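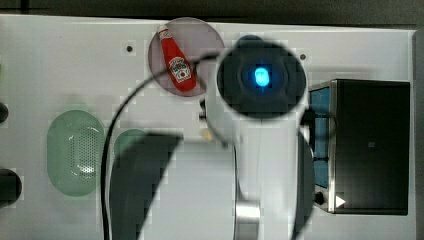

Omdale oval basket in light green on a white work surface, with a plate and a ketchup squeeze bottle.

Omdale Oval Basket, Perforated Base
Supplied by Trumo
Product group: Table and counter service

Description

The Omdale is an open oval basket for counter, table and shelf use. The base is perforated with rows of small holes. The walls are plain and taper slightly toward the base, so that empty baskets nest. The basket is molded in one piece and has no feet, clips, inserts or separate handles.

It is sold mainly to cafeterias, snack counters and shared kitchens, where it holds wrapped food, bread, condiment sachets, napkins or flatware. It is also used at the sink for rinsed fruit and small utensils. The basket is not a colander in the full sense: the holes drain a light rinse, but they are too small to pass a large volume of water quickly. For draining pasta or boiled vegetables, use the Whiteley strainer range.

Specifications

Article: Omdale oval basket
Shape: Oval, open top
Base: Perforated, small round holes in rows
Walls: Closed, tapered
Material: Polypropylene
Color: Light green
Finish: Matte inside, satin outside
Overall length: 31 cm
Capacity, level fill: 2 liters
Nesting: Yes
Lid: Not available
Dishwasher: Yes, upper or lower rack
Microwave: No
Oven or grill: No
Pack quantity: 5
Order code: 364-G

Length is measured across the outside of the rim at the widest point. Capacity is calculated for dry goods filled level with the rim.

Base and drainage

The perforation covers the flat part of the base and stops short of the curve where the base meets the wall. Crumbs larger than the holes stay in the basket. Salt, sugar and fine crumbs fall through, so a liner or a tray is recommended for bakery items. Standard greaseproof sheets can be folded to fit. Pre-cut oval liners are not part of the range.

When the basket is set down wet on a flat surface, water held in the holes will drain out slowly and may leave a ring. Tip the basket on its side for a short time before stacking it. Baskets nested while wet can stick together – twist one against the other to separate them, and do not pry at the rim with a knife.

Liquids and sauces

The basket is not suitable for loose sauce, dressed salad or anything else with free liquid. Serve these on a plate or in a closed dish. A squeeze bottle can be stored in the basket lying down or standing up, depending on its height, but a tall bottle standing alone in an empty basket raises the center of gravity and the basket may tip if pushed. Two or more items of similar weight, placed toward opposite ends, give a more stable load.

Bottles with a flip cap should be wiped before they go into the basket. Dried sauce in the holes is the most common cleaning problem reported to us and is easily avoided.

Use on a counter or work surface

The basket can be placed with its long axis along or across the counter. Across the counter is usually the better choice where several baskets stand side by side, as it leaves the narrow end facing the user and takes up less of the front edge. Along the counter is better under low shelves, where the user reaches in from the front.

On smooth surfaces the basket slides. There are no rubber pads on the base, and adhesive pads should not be fitted over the holes. If the basket has to stay in one position, place it on a damp cloth or a thin silicone mat.

Light green is readily told apart from white crockery and white worktops. Some kitchens assign the color to vegetables or to cold items under their own coding system. The color carries no meaning in our range and we make no recommendation on coding.

Cleaning

Wash before first use. Hand wash with warm water and ordinary dish detergent, or load face down in the dishwasher. Use a soft brush on the base, working from the outside in. Steel wool and scouring powder will dull the satin finish and leave scratches that hold stains.

Tomato and curry sauces may tint polypropylene if left standing. The tint does not affect use. To reduce it, soak the basket in warm water with baking soda, then rinse. Chlorine bleach is not recommended and voids the warranty.

Heat and cold

The basket may be kept in a refrigerator. In a freezer the material becomes stiffer and may crack if dropped. Do not place it on a warm hob or under a heat lamp. Hot food should be allowed to cool to serving temperature before it goes in, as oil straight from the fryer can deform the base around the holes.

Matching items

The Omdale range also includes a closed-base container in the same light green, order code 364-C. The two share a wall height and stand together neatly on a shelf, but they do not nest with each other. The closed container is the right choice for anything wet, and can be used underneath the basket as a drip catcher only if a spacer is fitted between the two.

Plates are not included with either item. For table settings, buyers often combine the basket with the Zuvardale round plate, which is sold separately and listed under tableware.

Ordering

Baskets are supplied in packs of 5 in one color. Mixed packs are not available. Single baskets can be ordered as replacements by customers who already hold a trade account; state the order code and the word "single" on the order form. Packs leave our warehouse nested, with a paper sheet between baskets. Please keep the sheets if the baskets are going into storage.

The previous version of this basket had a slightly deeper rim and was sold under the same name until October. Old and new versions can be used side by side but will not stack evenly. If you are adding to an existing set, check the underside of the rim: the current version has a smooth edge, the earlier one has a narrow rib.

Warranty and returns

The warranty period is 2 years and covers cracking of the base or rim in normal use. It does not cover staining, scratches, heat damage or cuts. Unused packs may be returned in the original carton. Washed or opened baskets cannot be taken back unless faulty.

Related products
Omdale closed container, light green, 364-C
Whiteley strainer, large
Zuvardale round plate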